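Daly Frames and Bins: Your Questions

Updated 2020-11-23

Welcome to the questions page for the Dambridge build room! We get a lot of messages about the yellow frames and how we store things around them, so we've gathered the ones that come up most. If you're building your own version at home or at your club, lovely, please send photos.

What is a Daly frame?

It's our name for the tall yellow metal framework we build on. Beams make the outside shape, black perforated rails run across, and then you bolt, clamp or hang whatever you like from it. The name comes from Daly Road, where the first one went up in a very cold garage. We've rebuilt it more times than is sensible and still enjoy every single one.

Why yellow?

Because we love it! It also shows up well against black fittings, so you can find a bracket without crawling about with a torch. We tried a grey one in May and kept walking into it.

Do I need a plan before I start?

A sketch on the back of an envelope will do. Mark where the heavy things go and where your hands need to reach, and leave the rest until you're standing in front of it. Half the fun is shifting a rail along a few holes and finding that everything suddenly fits.

What sort of bins do you use?

Plain plastic ones, white and a bit see-through, with a thick rounded rim. We're very fond of them. The rim is comfy to carry, they let the light in, and they rinse out under the tap. Ours came from Grovitz, but any sturdy bin of that kind is fine. Go for one deep enough to stand things up in. Jointed pieces with fingers do very nicely upright, wrist down, and they're much easier to pick out than when they're lying in a heap.
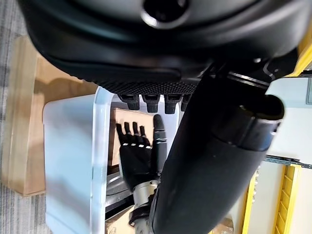

Should I line the bins?

For anything with a polished finish, yes. An old tea towel folded into the bottom is plenty. Bubble wrap works too, although it tends to climb up the sides and get in the way.

How do you label see-through plastic?

Masking tape and a fat marker, on the short side, just under the rim. We bought a label printer once and it was great for the whole week that the tape lasted. Write what's in there now, and peel it off when that changes. Old labels cause more muddle than no labels!

What are the black pads on the beams for?

We're always pleased to be asked this one. Bare metal against bare metal rattles and scuffs, so we fix pads wherever something might rest or knock. The long ridged ones go side by side along a beam, and the cup-shaped ones suit rounded ends. Wipe the beam first, then do up the fastener gently and have a feel of the pad before you give it the last quarter turn. If it bulges, you've gone too far.

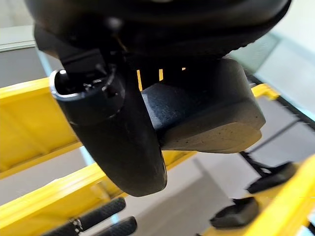 Roxana Cárdenas wrote in to ask whether the ridged pads can be swapped for strips cut from an old bicycle tyre, as she had "a whole shed of the things going spare". Yes, do! Give the rubber a good scrub with washing-up liquid, cut it a touch longer than you need and trim it once it's on. She has since told us that the narrow tyres curl and the wide ones don't, which is very useful to know.

Can I leave nuts and bolt ends showing?

Underneath, we do. A hex nut you can see is a nut you can get a spanner on, and that matters a great deal when you're upside down looking for the one that's worked loose. Where sleeves or fingers are going to pass, pop a cap over the end.

Why perforated plates and rails instead of solid ones?

You get so much choice! With a grid of holes you can move a fitting over by a tiny amount and bolt it straight back on, no drilling at all. Longer pieces can hang down from a clamp at the top with the rails crossing behind them. Lie on the floor and look up before you decide where anything goes. The underside is where you find the free holes, and where you spot the bracket that's going to foul on a beam.
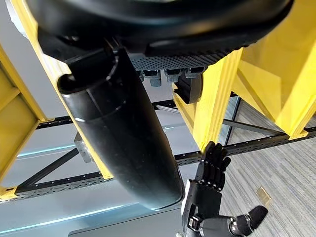

How do I keep the yellow looking bright?

A damp cloth and a drop of soap, then dry it off. The grooves in the beams collect fluff like you wouldn't believe, and an old toothbrush gets along them beautifully. Please don't use scouring cream. We did, and there's a dull patch by the door to prove it.

What does a frame cost to build?

Ours came to 800 pounds, bought bit by bit. A box of 100 nuts and bolts was 14 pounds at the hardware stall in Vernport, and we're still working through it.

Can I come and see one?

Please do! We're at 38 Daly Road, Dambridge. Drop us a line first so that somebody's in to open up, and bring your sketch if you've got one.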